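Pulla open storage bin, large, grey: four weeks in

Bought to replace two cracked crates. Price paid: 25 pounds, delivered. 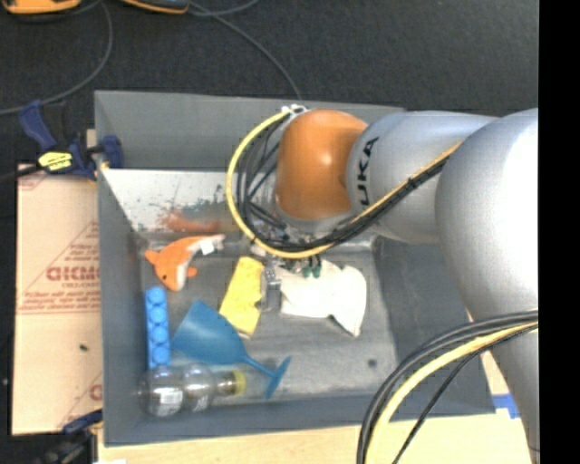
Ottó Győri wrote in under my first notes to say I was being mean about it, that his Pulla had done two winters in an unheated shed and the sides were as straight as the day it came. Fair enough. Mine lives indoors and I still have complaints.

The listing calls it a "sorting and picking bin", which seems to mean a big box with no lid. I have no quarrel with that. An open top is what you want if you are forever reaching in for odd bits, and I have never yet owned a lid that stayed with its box. What I do question is the slope of the walls. Sloping sides let you stack empties, and Pulla makes a great deal of this, but I own one bin. What I get is a floor noticeably smaller than the top, so the measurements on the label flatter it. Measure the bottom before you order.

The matt finish is better than I expected. It doesn't throw the light back at you when you are hunting for something small, though it doesn't hide scuffs on the sides. The base is another matter. It looks worn, and no amount of wiping brings it back. The seller says this is "cosmetic". Perhaps it is, but I paid the full price.

Then the rim. It is thin, and with a proper load in it I can feel it in my fingers before I reach the end of the hall. Dresa sells clip-on grips for 17 pounds the pair, which is a cheek when the bin itself was only a bit more. I use an old tea towel.

I also tried the Mendonça, which a neighbour lent me. Straight sides, thicker lip, far too heavy, and it smelt of tyres until well into January. The Tedusel is cheaper than either but bowed in the middle as soon as I filled it with tins.

So the Pulla stays, mostly by default. Stand it on a table at a height that suits you, keep the heavy things at the bottom and don't plan on carrying it far. As for the 3,300 happy customers on the website, I would like to know how many of them had owned theirs for longer than an afternoon.

Three out of five. I'd go to 4 if they thickened the rim.

Updated 2/12/20: the seller has offered me a discount on a second bin - so that I can stack them, presumably.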